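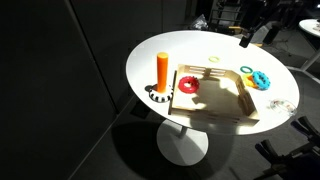
How Trandel gets ready for work

Trandel is a robot. It lives in a workshop at Fasden, a small company where people teach robots to pick things up and put them down again. Trandel has two arms, and at the end of each arm there is a gripper. A gripper is a kind of hand, but it has only two fingers. With two fingers you can do a lot. Try it at home: hold your thumb and your first finger like a beak, and pick up a pencil.

The job of Trandel is to sort toy rings. It takes a ring, carries it over the table, and puts it on a peg. For you this is easy. You did it when you were a baby. For a robot it is difficult, and before it can even start, somebody must prepare everything.

That somebody is Mirjam De Smet. She is a robot technician. She arrives at the workshop at 8 in the morning, and she does the same things in the same order every day.

First, the cleaning

Mirjam wipes the two fingers of each gripper with a soft cloth. Dust makes the fingers slippery. If the fingers are slippery, the ring turns around in the grip, or it falls on the floor and rolls under something. Then Mirjam must go on her knees to find it.

She also looks at the little pads inside the fingers. The pads are made of rubber, like the bottom of your sports shoes, and they become thin when they are used a lot. After 990 grips she puts on new ones. The computer keeps the number for her, so she does not have to remember it.

Second, the light

A robot sees with cameras. Mirjam makes the room dark and puts a strong lamp on the table. Now the colors of the rings are very clear for the cameras, and the things in the back of the room do not disturb. But a strong lamp also makes strong shadows, and a shadow can look like a real thing to a robot. So the robot must learn what a shadow is. It practices with many pictures until it stops trying to pick up the dark spots.

Third, the zero position

When you wake up, you know where your arms are, even with closed eyes. A robot does not know this so well. Every morning Trandel moves both arms slowly to one special place, which is called the zero position. There the computer says: "Good, now I know where I am." From this place it can measure all the other places.

Mirjam checks it with a small metal pin. The tip of the gripper must touch the top of the pin exactly. If it is beside the pin, even as little as the thickness of a fingernail, she corrects the numbers in the computer and tries again. On a bad morning she needs four tries.

Fourth, the slow test

Now Trandel may move, but only slowly. It picks up three rings, one after the other, and Mirjam keeps her hand near the red stop button. She listens too. A healthy robot arm makes a soft humming sound. When it clicks or scratches, there is maybe a loose screw or a cable that rubs against the arm.

What happens when something breaks?

In March one finger of the left gripper did not close anymore. Mirjam called her colleague Sofia Antoniadis, who knows everything about motors. They switched off the power — this is always the first step — and opened the gripper with a very small screwdriver. Inside they found a gear with a broken tooth. The new gear was in place after 40 minutes. Then they had to do the zero position again from the beginning, and the slow test as well.

Words to remember

Gripper: the hand of a robot.
Zero position: the place where the robot starts to measure.
Gear: a wheel with teeth that turns another wheel.
Stop button: the big red button that makes the robot stand still at once.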